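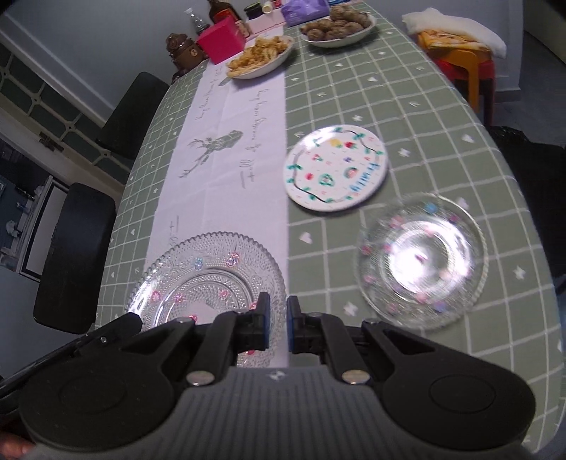 STOKDALE, January

Table runner

A table runner is a long, narrow strip of cloth laid down the middle of a table, either on the bare top or over a full tablecloth. It marks out the center of the table, where the shared dishes usually go, and it catches some of the crumbs and drips on the way. I've been writing entries for this household encyclopedia for 12 years now, and I've put off this one the longest, mostly because I own far too many of them and knew I'd get carried away!

Size and fit

Most runners are cut to about a third of the table's width, though plenty of people go narrower so the plates have more room. The usual advice is to let the ends hang over a little, and if there's a tablecloth underneath, to keep the runner's drop shorter than the cloth's. I break that rule all the time. A runner that stops short of the ends looks fine to me, especially on a long table where you're going to cover half of it with bowls anyway.

Runner over cloth

Layering is where people get nervous. A printed cloth and a printed runner can fight each other, and the old household books would have you keep one of them plain. I'm fonder of a middle way, with a quiet pattern on both. Sage green with a white grid and little hearts and stars makes a nice busy background, and a white runner printed in gray script sits on it very calmly (mine has a sketch of a figure with a bird and a branch too). Gray on white will go with nearly anything you put on it, pink boxes included.

Script prints are their own small family within the subject. The lettering is there as texture, so it's often too curly to read from a chair, and guests will try anyway. Every single time.

What goes on it

Traditionally the runner holds the centerpiece: flowers, candles, a fruit bowl. At a casual family meal it's really a parking strip for food. A white oval dish of something fried and golden can go toward one end, a bowl of little brown bakes beside it, and then the bottles and jars collect behind them. I like one silly thing in the lineup as well, and a teddy bear jar does the job beautifully.

Plates can sit on the runner or off it. Clear pressed glass is a lovely choice over a print, I think, with the pattern showing through. Look for a beaded, scalloped rim, and if you're lucky, a ring of pink and blue flower decals. They don't all have to be one size. I'll happily set a paper plate on the same table, preferably a cheerful one with vines or bright shapes on it, and I've had no complaints so far.

Materials

Cotton and linen are the standards, with polyester blends close behind. Cotton washes well and wrinkles badly. Linen wrinkles worse and somehow gets away with it. Blends come out of the dryer nearly flat but tend to slide around on a smooth cloth, and for that I tuck a strip of rubber shelf liner underneath, cut a bit narrower than the runner so it doesn't peek out.

Washing

Treat grease first. Dab dish soap on the spot, wait a few minutes, then wash cool. Printed runners go in inside a pillowcase at my house. Skip the bleach on anything with gray lettering, which can turn a sad sort of yellow (I lost my favorite Muto runner that way, and the Ginerberg one I bought to replace it was never quite as nice).

Iron from the back, lengthwise, and roll the runner around a cardboard tube for storage if you have the space.

See also: Placemat; Tablecloth; Pressed glass; Trivet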